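The Carpet at Fatstead

I took the flat over the old Rosenthal showroom because of the carpet. I know how that sounds! Everybody else who came to see the place looked out of the window, and I stood there like a fool looking at my shoes.

It was gray, in tiles, with thin streaks running all through it, pale and dark and nearly white, and whoever laid it had turned the tiles this way and that so the streaks never quite agreed with their neighbors. My mother had one just like it in the back office at Nillar. I learned to read lying on that carpet, on my stomach, with the heater ticking and her adding machine going over my head.

So I signed. Four rooms, 133 steps from the bus stop (I paced it out twice, in the rain), and not one stick of furniture to my name except a lamp and a folding chair.

The first thing I did was let the cables get away from me. I always do. I start out with good intentions and a bag of ties, and by supper there's black cord looping all over the floor and I'm stepping across it like a heron. My mother would have had it taped down in seven minutes. She couldn't stand a loose cord – she used to say they bred at night.

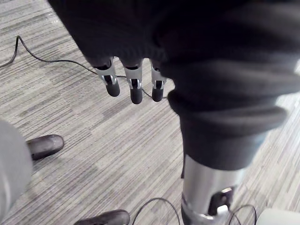 Grikent, July

By summer I had a table, and a bed that came over from Grikent on the back of a truck, and I'd still done nothing about the cords. I'd gotten fond of them. There was one thin one that made a little loop before it set off across the tiles, and I'd decided that was a road, and the streaks were fields, and the place where the pattern turned was the county line.

Thirty years old, playing farms on the floor. Well, who was going to stop me?

Then I drove up to Grikent to clear out my mother's closet, and on the top shelf behind the hatboxes I found a roll of tape and a single carpet tile, gray, streaked, never used. She'd kept a spare. All that time, in case one got spoiled.

I brought it home on the passenger seat with the belt around it.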